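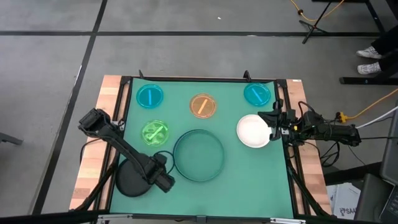
Kernum Plate Rack, slim, for caravans, boats and small kitchens

Shop / Galley storage / Racks and dividers

In stock. Ships from Lurkport. Price is in the box at the side, delivery gets added at the basket.

Page updated August 18, 2022. New feet, new screws, same rack otherwise.

Upright rack for plates and shallow bowls. Coated steel wire, birch ply base. Goes inside a cupboard or under a shelf. Stops things sliding about when you tow, or when the boat heels. That's the job and it does it.

We get asked most weeks if it fits the Espinoza lockers. Yes, all of them except the corner one. The corner one has a sloping back and the rack sits proud of the door by a finger's width. Sorry. Constanza Cabral in the workshop has had a go at a cut-down version and it's close but not ready. Might be October. Don't hold your order for it.

Size and weight

Length 40 cm
Depth 31 cm
Slots: adjustable, the dividers lift out and drop back in wherever you want them
Weight: light enough to hang off a cupboard side, see fixing notes
Colour: dark grey wire, pale base

Measure the inside of the cupboard, not the door opening. Then measure the door opening as well. People forget the hinge. If you have the sprung hinges that stick into the cupboard you lose a bit on that side and it's always the side you wanted.

What goes in it

Dinner plates, side plates, saucers, lids, chopping boards if they're thin. Pasta bowls on the wide setting. Deep cereal bowls no, they tip forward and you'll be cross. Put those in the drawer with a cloth between.

Enamel is fine. China is fine if you use the felt strips, which come in the bag with the screws. A few customers threw the bag away thinking it was only spares. It is not only spares! Check it.

Heavy stoneware, think about it first. The rack will take it, the cupboard floor in an older van might not. Have a push on the floor with your hand. If it gives, put a board under.

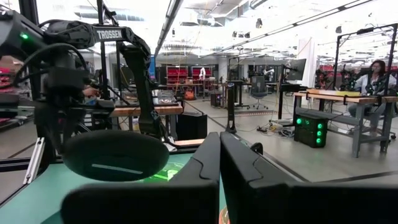

Fixing it down

You need a screwdriver and a pencil, and a bradawl if you own one. No drill unless your cupboard is hardwood.

Empty the cupboard. Put the rack where you want it and load it up, actual plates, your biggest ones. Shut the door. Does it shut? Good. Pencil round the feet. Take everything out again, make a small start for each screw, screw down. Not too tight, the feet are soft and they squash.

Going on a cupboard side instead of the floor, use the long screws and find out what's behind first. Caravan walls are thin. We have had 3 emails from people who came out the other side. One was into the shower. There's a side plate you can buy seperately that spreads the load and takes short screws, and if you're in any doubt get that.

Boats: the screws in the bag are stainless now, they weren't in the older batch. If yours came with the yellowish ones and you're on salt water, write to us and we'll post the right ones out. No need for a receipt, just tell us roughly when you bought it.

Renting, or don't want holes? The Clundetti grip mat cut to size underneath works well for towing on decent roads. Not for sailing. Not for that lane down to the campsite with the cattle grid either.

Stacking or standing up

Comes up a lot so a quick word. Stacked plates take less room across and more room up. Most van cupboards are low and wide so standing them wins, and you can get the bottom one out without lifting the lot. But if you've only a couple of plates each and a tall locker, save your money, stack them with a bit of kitchen paper between and wedge a tea towel down the side. Mixed sizes are what go wrong in a stack. Big at the bottom, always, and nothing oval in the middle.
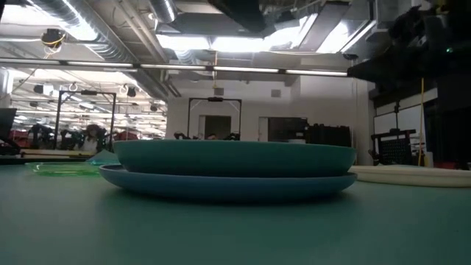
Teal plate stacked on a slightly wider blue one, white oval plate to the right.

Rattle. Standing plates will rattle if the slots are too wide, so close the dividers up until each plate only just drops in. Still rattling, it's probably the cutlery.

Cleaning

Warm soapy water and a soft brush. Wire part lifts off the base, four clips, push and pull. Base gets wiped, not soaked. It is oiled not varnished and will go furry if you leave it in the sink. Bit of sandpaper and kitchen oil brings it back. Dishwasher is ok for the wire, top shelf. Base never.

Put plates away dry if the cupboard has no vent. Damp plates in a shut van over winter, you can guess.

In the box

Rack, base, dividers, feet, bag of screws long and short, felt strips, one sheet of instructions. The instructions still show the old feet. Ignore the drawing, the new ones push in from underneath.

Guarantee and returns

2 years on the wire and the coating. Base isn't covered for water, see above. Send back unused within the usual period and we refund the lot including the postage out. If the box is squashed on arrival, take a photo before you open it and send it over, that makes it much quicker with the courier.

Spare parts

Feet, clips, felt, dividers all sold singly, look under Kernum spares. Older racks with the round dividers take a diffrent clip, so say which when you order.

Often bought with

Clundetti grip mat, by the metre
Kernum side plate
Kernum mug rail
Espinoza locker catch, left or right hand

Collection from the Lurkport counter is free, ring the bell at the side door. Bring the order number, it's in the email.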